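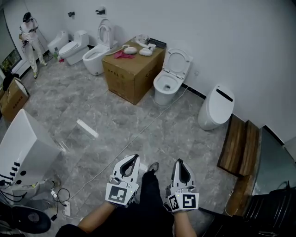 Handgeführte Greifer mit quadratischen Markern im Sanitärraum. Foto: Renow

23. Juni 2026
Von der Pressestelle Renow

Renow vergleicht zwei handgeführte Greifer für Sanitärräume

Renow hat die Greifermodelle Delline und Nuritz einem Vergleich unterzogen. Insgesamt wurden 2511 Greifvorgänge aufgezeichnet, davon 473 an Toilettendeckeln. Delline hielt flache Kanten sicherer, Nuritz ließ sich schneller öffnen. Die Auswertung erfolgte mit der Software Noguchi. Eine zweite Versuchsreihe mit 400 Durchgängen ist für Januar vorgesehen. Der Prüfbericht kann bei der Pressestelle angefordert werden.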